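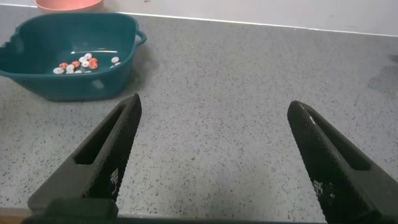

Bianka Sipos asked after the first readthrough why we were still tuning the grasp when most of the lost trials came from the release, and told us to move the release section to the front. We have done so. The grasp section is shortened to match.

**Mabaso: container handling with a single arm**
Project report, Brorham robotics course
Submitted 2021-12-07 by Seo-ah Woo and the Mabaso team

## 1. Task

The arm works with containers on a speckled gray counter, against a wall. The set used in this report is a basin, a bowl and a cup. A trial consists of picking up one container by its rim or handle, moving it to a target position, setting it down and backing the fingers away. A trial is failed if the container tips, if it moves more than 30 mm during release, or if the arm stops on a force limit.

Small loose pieces are handled in a separate task and are not scored here.

## 2. Release

In the first version of the controller, the fingers opened at full speed as soon as the height estimate reached zero. The estimate was often a few millimeters high. The container dropped, and one finger usually stayed in contact longer than the other and dragged the rim sideways.

The current version lowers until the wrist force changes, waits, opens to half width, and then opens fully. The arm retreats straight up before any sideways motion. Retreating at an angle was tried and dropped after the finger slot caught on the basin handle. 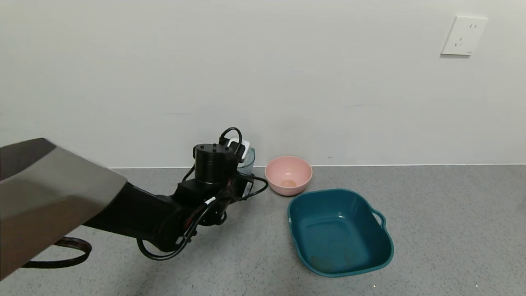 The straight retreat has a cost near the wall. The wrist has to stay vertical, and the cable loops at the arm take up part of the clearance. We added a keep-out zone along the wall and made the planner approach from the open side of the counter. Planning takes longer with the zone in place, but stops on the force limit became rare.

## 3. Grasp

Rim grasps are used for the bowl. The cup and basin each have a handle, and the planner may choose either the handle or the rim. Handle grasps on the basin let it swing, so the rim is preferred whenever it can be reached.

The translucent cup is the hardest to locate. The counter shows through its sides and the depth readings there are poor. We fit the rim first and work downward from it.

## 4. Trials

We ran 259 trials in December, using the same controller settings throughout. Of these, 186 passed. Cup trials made up the largest share of the failures, followed by basin trials with the target close to the bowl.

Start positions were set by hand from a printed sheet. The containers were put back before each trial and the head view was checked against the sheet. 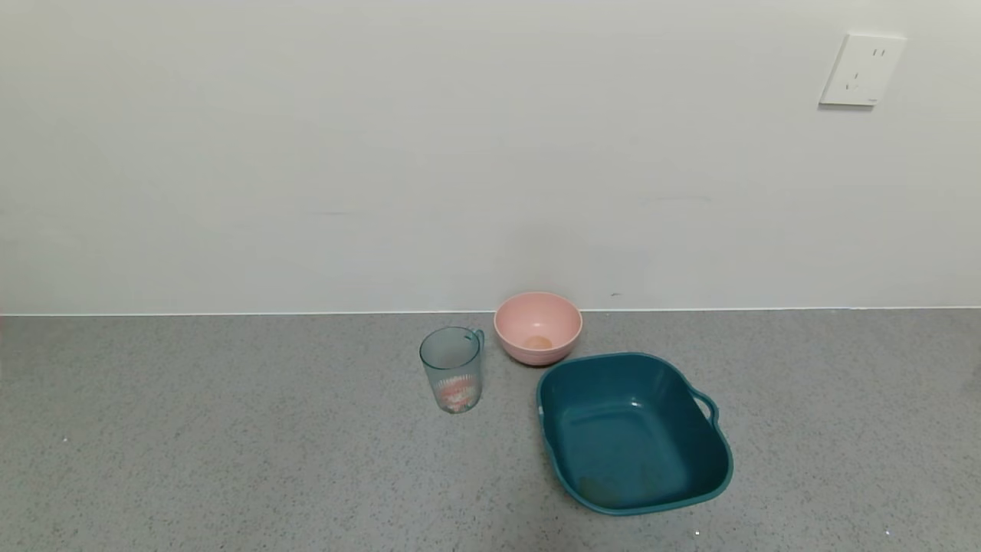 ## 5. Open items

- The keep-out zone is a fixed box. It should follow the actual cable position.
- Force threshold was set on the bowl only. Repeat for the cup and basin.
- Trial logs are in the Skendness folder, one file per container. The column for release time is in seconds in the bowl file and milliseconds in the other two.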